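Toka scooping set – README

Rules for the scooping episodes, v2. Read before you record anything. Last updated March 11, 2019 by Heloísa Miranda.

What's in it: 223 episodes, fixed camera, one arm. Task is beans from cup to mug with a spoon. No people in the work area while the arm is powered. No exceptions, not even to nudge a cup.

Before each run: wipe table, check spoon grip, e-stop within reach of whoever is at the keyboard. Speed cap stays at setting 4. Do not raise it to save time – the Enham runs from December had to be tossed over this.

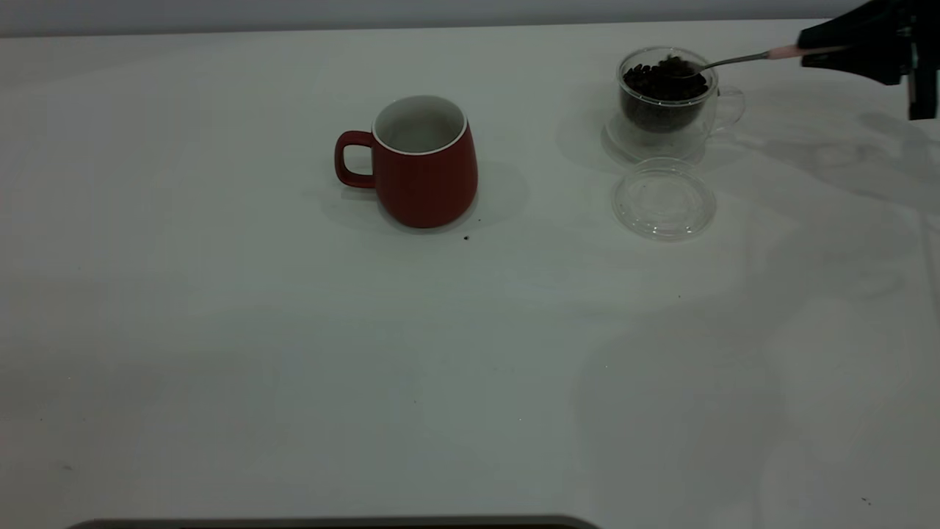 Spills. Stray bits on the table are fine, leave them in, dont stop the run. More than 5 beans out of the cup = mark as spill in the log. Glass tipped or cracked = stop, power down, then clean up. Never reach in during a pause, paused is not off.

Labels: success / spill / abort. One per episode, picked by the operator, checked by a second person. If the two disagree use the stricter one.

Known gaps: only one type of bean. Zwahlen logs are missing operator initals. Asero split not checked yet – don't train on it.

Questions go to Heloísa.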